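Report of a Visit to the Grodberg Holster and Leather Goods Workshop

Submitted to the members of the Alach Retail Accessories Association
Visit held Mar 11, 2024
Prepared by Saskia Kereama

Purpose of the visit

The Association's members sell belts, holsters, carry bags and small leather goods, mostly through independent shops and show booths. Several members have stocked the Grodberg line of fitted waist and shoulder holsters for years without ever having seen how the goods are cut, sized and packed. The workshop opened its doors to trade visitors for one day, and the Association accepted an invitation to send a party of 10.

Members had asked the party to look into three matters before the fall ordering period: the accuracy of the size chart, the handling of gift cards sold by retailers on the maker's behalf, and the time needed for special orders. This report takes them in the order in which they came up during the day.

Arrival and welcome

The workshop occupies the upper two floors of a former hosiery mill in Grodberg. Visitors signed in at the street door and were taken up by freight elevator. Erhan Kozan, the production manager, gave a short account of the firm. It began by making garters and suspenders and turned to holsters when demand for the older goods fell away. The elastic looms were sold, but the firm kept its webbing supplier, Flalline, and the same webbing is still used in the backing bands of the waist models.

Mr. Kozan stated that the firm employs 30 people, of whom the greater part work at the sewing benches. New sewers begin on belt loops and move to fitted pockets when the floor supervisor is satisfied with their edges. No fixed training period is set.

The cutting floor

Leather arrives in sides and is sorted by thickness on a long bench under the north windows. The party was shown how the cutter marks out scars and brand marks in chalk and places the patterns between them. Pieces from the belly of the hide are set aside for linings and key loops. Cutting of straight parts is done by press with steel dies. Curved parts for the smaller models are still cut by hand, as the dies for them have worn and have not been replaced.

The pattern room holds 267 patterns, each stamped with a model number and a size letter. Patterns for discontinued models are kept on the same hooks, and repairs to old pieces can be cut from them on request. Members with customers who own older holsters may wish to note this. The repair form is not on the firm's website and must be requested by mail.

Sewing, edging and finish

On the sewing floor the party observed a waist holster being put together from cut parts to finished article. The backing band is sewn first and stretched over a curved board. The pocket is then attached, and the edges are sanded, dyed and waxed. The party's attention was drawn to the double row of stitching at the mouth of the pocket, which was introduced after retailers reported early wear at that point.

Color was discussed at some length. The black and dark brown are steady from batch to batch. The wine red and the tan are not, and the firm does not promise a match between pieces ordered at different times. Retailers who sell holsters and belts as matching sets are advised to order both parts on one form. Where this is done, both are cut from the same batch and the order number is written on the packing slip.

A meal was served at midday in the staff room on the upper floor, and conversation there turned to the size chart.

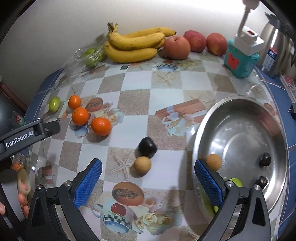 Tetteh Eshun remarked that the printed chart had cost his shop more returns than any fault in the goods, and that customers who measured over clothing were being sent a band one full size too large. He asked that the words "measure over the garment you will wear" be taken off the chart for the waist models, where the band is meant to sit close to the body, and kept only for the shoulder models.

Mr. Kozan accepted that the present wording covers both types of holster and serves the waist models poorly. He undertook to divide the chart into 2 parts, with a drawing for each showing where the tape should pass. The new chart is expected to go out with the September price list. Until then, retailers may write to the workshop for a single-page sheet that the repair desk already uses.

The meeting also heard from Tuncay Ersoy, who sells mainly at shows and fits customers in person. His practice is to keep one band of each size at the booth for trying on and to sell only from sealed stock. The workshop agreed to supply fitting bands without pockets at a reduced price to any member who places a regular order. The bands will be stamped so that they cannot be mistaken for goods for sale.

Gift cards

The afternoon session opened with gift cards, a subject on which members had sent in more letters than on any other. Grodberg cards are sold by retailers and can be used at any participating shop, at a show booth, or by mail order direct from the workshop. Each card covers one holster of the type named on it. It does not carry a cash value, and this has led to some confusion at the counter.

The following points were confirmed by the firm's accounts office.

A card for a waist holster may be used for any size and any standard color of that holster. There is no added charge for the larger sizes.

If the customer prefers a costlier model, the retailer may accept the card at the price paid for it and collect the difference. The retailer should write both model numbers on the claim form.

If the customer prefers a cheaper model, no change is given. A belt loop or a small tin of edge wax may be offered in its place, and the workshop will replace these items in the retailer's stock.

Shipping is not covered by the card. Customers ordering by mail should be told so at the time the card is sold, and a line to that effect will be printed on the card sleeve.

Lost cards can be replaced only where the buyer has kept the sales slip with the card number on it.

Payment to retailers for used cards has been slow. Nearly all of the delayed claims seen by the accounts office lacked either the card number or the shop's account number. Members are asked to check both before mailing. The accounts office will in turn return incomplete claims within the week in place of holding them for a monthly review, as had been its custom.

Special orders and left-hand models

Etornam Dogbe asked for a clear statement on left-hand holsters, which appear in the catalog under a note reading "ask for availability." The workshop makes left-hand versions of all current waist models and of one shoulder model. They are cut only when enough orders have been gathered to fill a run, and the wait can therefore be long for the less common colors. The party asked whether a small stock of left-hand models in black could be held at all times. The firm was willing to consider this if the Association would supply its members' sales from the past year.

Custom stamping of initials was also reviewed. Stamping is done before the final waxing and cannot be added to a finished piece without leaving a pale mark around the letters. Orders for stamped goods cannot be canceled once the leather has been cut.

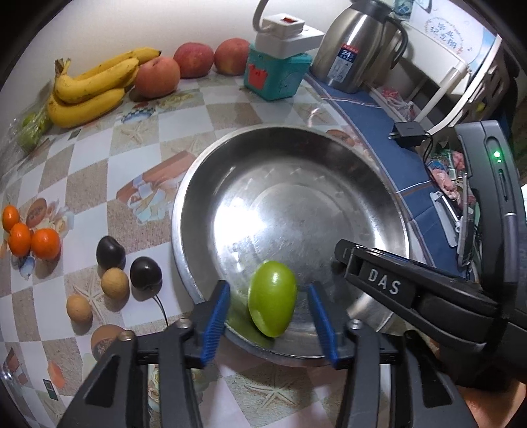 Can a stamped holster be returned if it does not fit?

The workshop will exchange the backing band for another size, free of charge, provided that the holster has not been altered, and the stamped pocket is moved to the new band. A refund is not available on stamped goods.

Packing and display

The packing room is small and is shared with the repair desk. Holsters leave the workshop wrapped in tissue and boxed singly, with the care leaflet folded around the band. Some members have found that the leaflet leaves a crease in the softer leathers. The packers had noticed the same and have been placing the leaflet beneath the tissue in recent shipments.

A display stand by Dönmez was shown at the end of the tour. It takes a set of waist holsters on padded arms and can be folded for transport to shows. The party found it steady on a level floor but heavy to carry, and the lower arms sit too close together for the wider bands. These remarks were passed on. The stand will be lent to interested members for one show each, with carriage at the member's expense.

Matters to be followed up

The Association's office will collect left-hand sales from members and forward them to Mr. Kozan. Members who have not sent figures before should use the short form enclosed with this report.

The divided size chart will be sent to the Association in draft before it is printed. Comments should be limited to the wording and the drawings, as the sizes themselves are not under review.

Claims for gift cards already submitted need not be sent again unless the accounts office has returned them.

The Association records its thanks to the management and staff of the Grodberg workshop for their time and for the open manner in which questions were received. Copies of the care leaflet, the repair form and the current color card may be had from the Association's office in Alach during business hours.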